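Workshop notes: the cable that was too short

Regular readers will remember that the autumn issue promised a triumphant report on the Rundthorpe sorting bench. There would be graphs, we said. There may even have been a mention of cake. What we have instead is an incident, a revised checklist and a new entry in the fault book, which Sorcha Purves has asked me to write up while people still find it interesting.

The job, for anyone who joined since, is called Rukura. Two arms share one table. Small goods are put out at the back, coloured bins stand in the middle, and the arms are supposed to pick up the former and place them in the latter without hitting each other, the bins or the wall. A person can do this while talking on the phone. We have been at it since April.

The fault turned up during a long unattended-but-watched run, a phrase that means Marisol Cortés sits next to the stop button with a flask. The run was set for 279 picks. For the first 70 the left arm did well, and Marisol's notes from this stretch consist mainly of ticks and one remark about the heating. Then the left gripper stopped above the bins with its fingers partly open and stayed there. No alarm, no error on the screen. The software was of the opinion that the gripper was open all the way, that the item had been released, and that everyone could get on with their lives.

So the right arm got on with its life. It had been told the space was clear and set off to fill it. Marisol hit the stop with the two grippers still a hand's width apart, which is a good deal closer than our own rules allow. There was no contact and no damage, apart from to the flask.
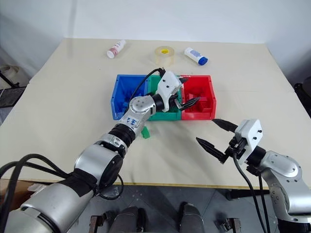 The Rukura bench at Rundthorpe, both arms at the bins.

It took us most of a week to find the cause, and I am sorry to say that the first few days were spent blaming the wrong thing. I was sure it was the packing tape. Clear tape on a roll is a miserable object for a vision system, and it has been guilty of so much else that it seemed only fair to charge it with this as well. We took it off the table and ran again. The gripper stopped again. The tape has been reinstated with no stain on its character.

Sorcha then suggested we stop looking at the goods and look at the cables. The one feeding the left gripper comes off the top of the housing and loops back along the arm. When the wrist is high there is plenty of slack. When the arm reaches forward and the wrist tips down, the slack goes, and on certain angles the plug is pulled very slightly sideways in its socket. It doesn't come out, which would have been a kindness. It lost contact for a moment, came back, and the controller at our end filled in the missing reading with the last command it had sent. The last command was “open”. Hence the cheerful report.

There are really two faults in there, then. The first is a cable tied down too close to the wrist, and the culprit is easy to name: I tied it. It looked very neat. The second is worse and belongs to all of us. A value we had asked for was being passed along as a value we had measured, and the right arm was making decisions on the strength of it. That bit of code came over from the old Arnaud rig at Gurkerbridge, where there was only one arm and a wrong answer meant a dropped bottle. Nobody looked at it again when the second arm went on. It had always worked, you see.

What has changed:

The gripper cable has been re-run with a longer loop and a proper clamp, so any pull is taken by the housing and not by the plug. Please do not tidy it. I know how it looks.

A missing reading now counts as a fault. Both arms stop, and they stay stopped until somebody walks over and clears it by hand. This has made the bench noticeably more irritating to use, and Sorcha says that if you have complaints you may bring them to her in person.

Neither arm may enter the shared space over the bins unless the other has reported a real position from outside it. We lose 4 seconds a cycle. I was asked at the review whether we could get that back, and the answer for now is no.

The start-up checklist has gained a full-reach test: drive each arm slowly out to its furthest working point, tip the wrist, open and close the gripper, and watch the reading as well as the fingers. If the two disagree, write it down and fetch one of us. Do not try it again to see if it goes away. It will go away, and that is the trouble with it.

We have done the full run again with the new wiring and it got to the end. I would like to see it do so several more times before anyone mentions graphs. Marisol has the log and will send it to anyone who asks, including her comments on the heating, which remain unresolved.

One last item. Several of you have asked whether the stop button could be moved closer to the chair, and it has been. Thanks to everyone who raised it, some of you in quite large capitals. If you are down to sit a run at Rundthorpe in the next few weeks, please read the new sheet before you switch anything on, sign the back of it, and bring your own flask.

January 2023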